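Notes from the test room

2024-08-13

I promised a few of you that I would write about the robot once the novelty had worn off, and I've been putting it off, partly from laziness and partly because I wasn't sure what I thought. I'm still not entirely sure, so bear with me!

It arrived at Hevier in February, when Vitória Neves got the go-ahead to try a two-armed machine on the small bench jobs at the Bodell site. I had been picturing something enormous behind a cage. What we got was grey and rounded, more like a piece of gym equipment, and for the first fortnight people from the packing side kept finding reasons to walk past the door with a mug of tea.

Most of the work so far has been at the whiteboard, laid flat on the table, with the arms going over it from either side. It sounds like nothing. You and I would do it without putting the tea down, but getting a machine to bring two hands together over a shiny surface is slow, fiddly work, and I have a good deal more respect for my own wrists than I used to.

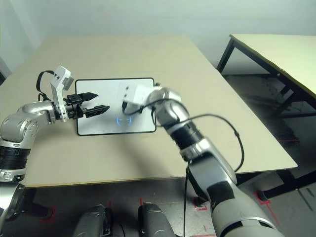
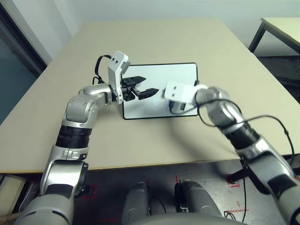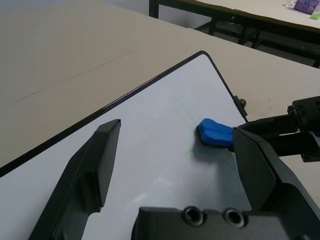

Both arms over the board in the first two, and a much closer look at the gripper with the blue piece in the last.

The question everyone asks me (my mother included) is whether it's going to take somebody's job. What I can tell you is what has changed for us. Oratile Botha used to spend whole afternoons on the repeat jobs at the bench and now spends them teaching, which means going over the same small movement again and again until the robot's version of it is worth keeping. We're at 2691 saved attempts, and Oratile has sat through nearly all of them. It is still repetitive, I won't pretend otherwise, but it's a different sort of tired - more in the head than in the shoulders.

Other people have found it harder. One of our longest-serving benchmen told me he didn't like being watched while he worked so that his way of doing things could be copied, and I thought that was fair. We've since agreed that anyone can say no to it, and that the hours spent teaching are paid at the trainer's rate. I wish we had settled that before February and not after.

Next month we start on the Athanasiadis order, all done by hand for now, and I'm rather looking forward to it.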